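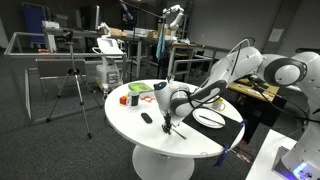 Galleries > Tables > Round white, pedestal base

January, by Areti Karras

Dusier says its round white table suits any room. I have heard that about 100 tables, so I set things out on this one and stayed sceptical.

The black placemat is my main complaint. Its straight edges don't sit well on a round top, and part of it hangs over the side. The white plate looks fine on it.

White cup or mug, white table: a bit lost, I think. The black mug with the white rim does better. I'll give them the pedestal, thick and plain, but I'm not sold on the rest.

Contact | © Istport | Back to top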